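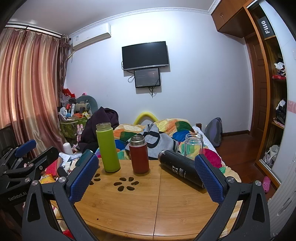
Bottles on the round table: lime green and dark red standing, black one on its side.

**Remside Residents' Association - minutes of the March meeting**

Started at 7:10, the room key having been at Sterby. Eleven households represented, one of them by a teenager with instructions to vote no on everything.

**1. Minutes of the last meeting**

Approved with one correction. The bicycle rack was "discussed," not "agreed."

**2. Report back on the demonstration visit**

The four members who went on the Larko visit gave their report. It had been budgeted at ten minutes and took 35, including a disagreement over which of them had been good at it.

The visit covered the hand-held gripper work, where a person holds the gripper, does an ordinary chore with it, and the recording is later used to teach a robot the same chore. Members had gone expecting a robot. There was a robot at the end, for a few minutes, and it folded a towel. Opinion on the towel was divided. One member called it "better than my son" and another asked that the minutes show it took as long as boiling an egg.

Most of the session was bottles. Visitors took turns standing them up, laying them down and moving them across a table. The following points were made:

- The jaws need to be opened wider than feels polite before going in for a thermos.
- Tall bottles are harder than they look. Short jars are exactly as hard as they look.
- Everyone slows down when told they are being recorded, and then speeds up too much.
- The grippers get heavy. The member with the bad shoulder lasted six turns and would like that noted as a personal best.

Larko told the group that a single chore may need 200 good recordings before it is worth anything, and that a practiced person can do 80 in a day. The member who does our accounts worked out what this would mean for emptying a dishwasher and went quiet.

Asked why the work is done in lived-in rooms with beds, curtains and people's things in them, the host said that robots trained in tidy rooms do badly everywhere else. This was the most popular statement of the evening. Two members said they could offer very suitable premises.

**3. Questions arising from the visit**

*Will it take anybody's job?* The host had said it was a long way off. It was felt that people always say that, including the people who installed the ticket machines at Sterby.

*Who keeps the recordings?* Larko keeps them, and anyone taking part signs a form first. The form is four pages. One of our group read all of it, on the bus home, having signed it that morning.

*Could it do stairs?* No.

*Could it find the lid that goes with a container?* The host had laughed, and the group took this as a no as well.

**4. Proposal to hold an open day at Yupanqui Hall**

Larko has offered to bring two grippers and a table to Yupanqui Hall on a Sunday so that residents can try them. There is no charge for the equipment. The hall is $19 an hour, and Larko would like us to pay that part.

In favor: it is cheap, it would be something for the older children, and the last open day was about gutters.

Against: parking, as always. Also the hall has one working outlet on the stage side, and the coffee urn lives on it. A member warned that the urn has been fighting with the projector for years and should not be introduced to anything new.

It was asked how many people would come. Larko's flyer speaks of 600 visitors at its last public event, but that was in a shopping mall and they had to walk past it to get to the restrooms. The meeting settled on roughly forty, or fewer if it rains.

**Agreed** by nine votes to two, one of the two being the teenager. Hours to be 1 to 4 p.m. Residents to be asked to bring empty bottles and jars of different shapes, *with the labels left on*. No glass for the under-tens. The bottles go home with whoever brought them - we have been through this with the rummage sale.

**5. Actions**

- Confirm the hall and get the price in writing: secretary
- Ask Larko for copies of the form well ahead of time: secretary
- Extension cord, long, not the orange one: still open
- Notice for the lobby, without the word "revolution": the two who wrote the last notice

**6. Any other business**

The bicycle rack was discussed.

Closed at 9:05. Next meeting same room, subject to the key.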